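Notes for talk: Email lists that people want to stay on
Benedita Mota, Bolisgate
8/20/21

Slide 1 - Title
Say hello, say name. Mention that questions can come at any point. Slides go out afterward with the sign-up sheet, so people don't need to copy anything down.

Slide 2 - Where I'm coming from
I run email for Bolisgate. Before that I was at Werkar, on the retail side. Most of what I'm going to show comes from one account, Selliment, which sells kitchen and storage goods online. They have agreed to let me talk about it. No revenue numbers, please don't ask.

Slide 3 - The old schedule
Selliment mailed the full list every weekday, and twice on sale days. Same message to everybody. Subject lines were nearly always a discount. When open rates dropped, the answer was to send one more.
Pause here. Ask who in the room has done the same. I have.

Slide 4 - What we looked at first
We did not start with design. We pulled a list of everyone who had not opened or clicked anything in 16 weeks. It was a larger group than the client expected. Some of those people had bought from the site during that time, so they knew the store fine and were ignoring the mail.
Explain that opens are a weak measure and getting weaker. Mail apps load images by themselves and count as opens. Use clicks and purchases where you can. Don't spend long on this, it always turns into a side discussion.

Slide 5 - Splitting the list
Two groups to begin with. People who had clicked or bought in the last 30 days, and everybody else. I know you can make dozens of segments. Stüber, the tool the client was already paying for, would let you make hundreds. We had one copywriter. Two groups was what she could write for.
The active group got three messages a week. The rest got one, sent on the same day each week, with no discount in the subject line.

Slide 6 - Welcome messages
Show the old one and the new one side by side. The old one had a coupon, four banners, a store history and links to every social account. The new one says what you signed up for, how often we'll write, and how to change that. The coupon is still there, lower down.
Read the new one out loud. It takes less than a minute.
If someone asks whether the client minded moving the coupon: yes, for a while.

Slide 7 - The preference page
This was the slowest part. Legal had to see it, then IT, then legal again. It lets people pick a topic and a frequency. Keep the unsubscribe button on the same page and the same size as the others. Hiding it gets you spam complaints, and a complaint does more damage than someone leaving.
Skip the story about the broken checkbox unless we are ahead of time.

Slide 8 - Things that didn't work
Birthday messages. We didn't have enough birthdays on file, and asking for them at sign-up lowered sign-ups.
Send-time testing. Differences were too small to act on with this list.
The "we miss you" series. A few people came back, more unsubscribed. I would still send it, but only one message, with a clear choice to stay or go.
Plain text versions of the sale emails. Split opinions in the team, flat results. We dropped it.

Slide 9 - December
Everyone asks about the holidays. We kept the two groups and sent the quieter one a single extra message, with shipping cutoff dates in it. That was the most clicked email of the season for that group. The client wanted daily sends in the last week. We agreed on daily for the active group only.

Slide 10 - If you want to start Monday
Pull your inactive list. Look at your own welcome message on a phone. Find out who can edit your preference page, and get a name - "the web team" is not a name.

Slide 11 - Questions
Likely ones: buying lists (no), how long before deleting an address (depends on how often people buy from you), and whether to mail from a person's name or a brand name. We tested that last one and kept the brand. Leave this slide up until the break.
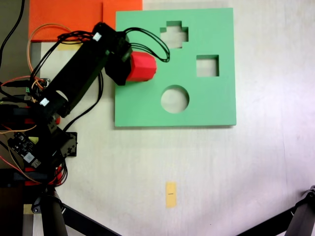

Red block and green shape board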